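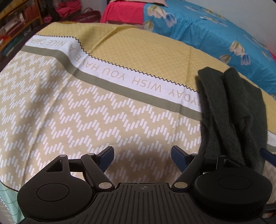 tarn_k wonders whether the Provau open day was worth the drive if the handheld unit only got one afternoon slot. I'd say yes. The bed-making session ran 23 minutes and they took questions throughout.

**ribcage**
Which task did they show? The Mukholm program listed "soft goods" and nothing else.

**dovetail9**
Bedding and folded cloth. The presenter gave 270 recorded passes for the bedding set, 142 of them kept after review. Oda handles the review.

**ribcage**
That is a poor keep rate. Vidwood claimed better in July with the same two-finger layout.

**dovetail9**
Vidwood was working with towels on a flat table. A duvet on a bed moves under the fingers, and the grasp point moves with it. I don't think the two numbers compare.

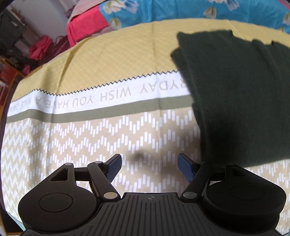
*Jaws open over the bedding, dark green cloth at right.*

**ribcage**
Fine, but then they should publish the reject reasons. 128 discarded passes with no breakdown tells me nothing about the hardware.

**tarn_k**
Agree with ribcage on that. I asked about pad wear too and got "we swap them when needed" — no interval, no test method. For a technical session that was thin.

**dovetail9**
There was a handout by the door with a reject table. Lost tracking was the largest group, then operator error. Pad wear wasn't on it. I'll scan my copy tonight.

**ribcage**
Please do. Both sides if it's double-sided.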